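Niler Plush Cloths, purple: two stars, maybe two and a half

Posted in Cleaning, October

I have bought enough "miracle" cloths to be suspicious of any cleaning product that comes with a leaflet. The Niler cloths come with a leaflet. It folds out twice and promises streak-free everything, no sprays needed, with a paragraph on "fiber memory" that I read two times and still couldn't explain to you.

My sister-in-law Glória Vieira swears by them and gave me her spare pack of 5, so I've had no money riding on this. I used them for 21 days on the usual stuff: wood panels, cabinet knobs, stair treads, the bathroom mirror.

Dusting first. Used dry, they're fine. The fuzz picks up dust from wood and hangs on to it, and you can fold one over your finger to get around a small metal knob without leaving that gray ring at the base. My old cut-up T-shirts do the same job if I go over things twice. So the cloth saves me one pass. Okay.

Glass is where the leaflet and I part ways. Damp cloth, plain water, bathroom mirror, exactly as instructed. Streaks. I tried again with less water and got fewer streaks and more lint. Glória says I have to wash them a few times first. The leaflet doesn't say that anywhere, and I looked.

Dark stairs are a mixed bag. Dark treads show every speck, and on the first few days the purple fuzz added a few of its own. After the second wash that mostly stopped. I still finish with the vacuum.

Washing: they came out of a warm load soft, with no pilling that I could find. The color ran a little. I had one pale dish towel in there and it is now faintly lilac, so keep them apart from anything you like. Drying took most of a day on the rack, longer than I'd want for something this size.

They do hold a fold well, I'll give them that. A thinner cloth goes limp and you end up wiping with your knuckles.
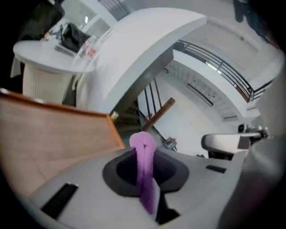 Purple cloth, folded over at the top. The fuzzy texture is the best thing about it.

Would I buy them? At full price, no. The Wistbridge waffle cloths I reviewed in the spring are rougher on the hands but they do glass properly, and they don't dye the laundry. If you only dust, and somebody hands you a pack like they did me, go ahead and use them.

Good: soft, grabs dust, keeps its shape
Bad: streaks on glass, early lint, color runs, slow to dry

Idalina Sampaio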